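4 Installing the Dudska girth sensor

This section covers fitting the Dudska girth sensor to a dressage or jumping saddle and pairing it with the Niller arena receiver. Complete section 3 (charging) first.

4.1 Fitting the sensor

1. Tack up as normal and fasten the girth two holes looser than the working position.
2. Slide the sensor sleeve over the near-side billets with the arrow pointing forward.
3. Tighten the girth evenly on both sides.

CAUTION: Do not fit the sleeve over a wet or muddy girth. Grit under the sleeve can cause galls. 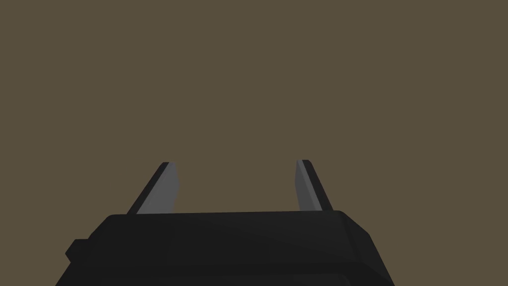

4.2 Pairing with the receiver

1. Mount the receiver at the letter C, at least two metres above the footing.
2. Hold the sensor button until the light flashes green.
3. Enter channel 644 on the receiver. If another rider at the same centre is using it, enter 259.
4. Walk the horse once around the track on each rein. The receiver stores stride length and rein direction during this lap.

Note: At the Cukadcombe indoor arena, steel trusses reduce range near the letter A. Use the Biswas extension aerial, part no. 2066.
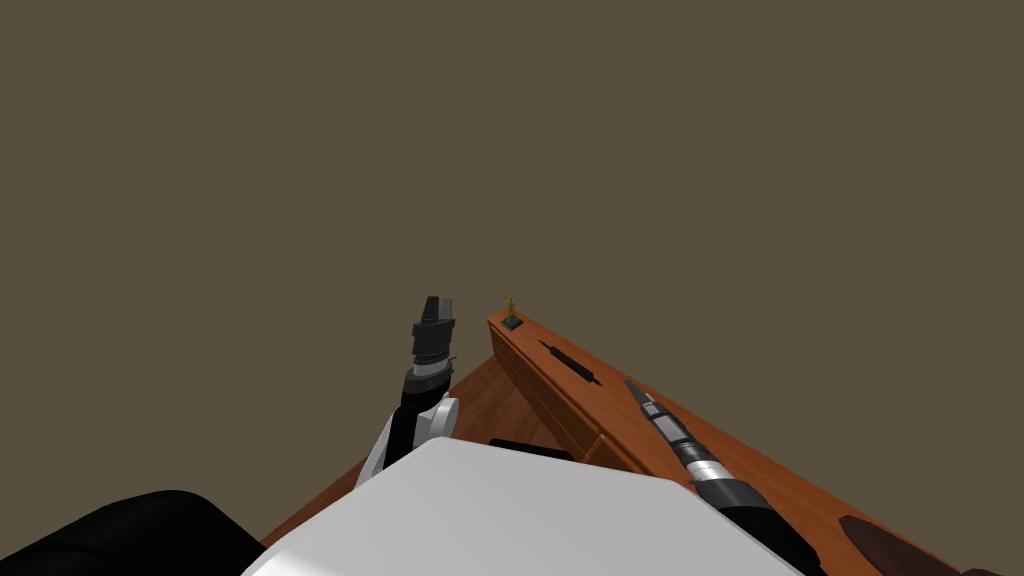
Figure 4-2. Two arms and wooden table.

4.3 Memory

The sensor holds 3,414 strides. When memory is full, the oldest strides are overwritten. Download the data before cooling out the horse, then remove the sleeve and wipe it with a damp cloth. Do not use saddle soap or neatsfoot oil on the sleeve.

Store the sensor in the tack room, out of direct sunlight, with the button facing up.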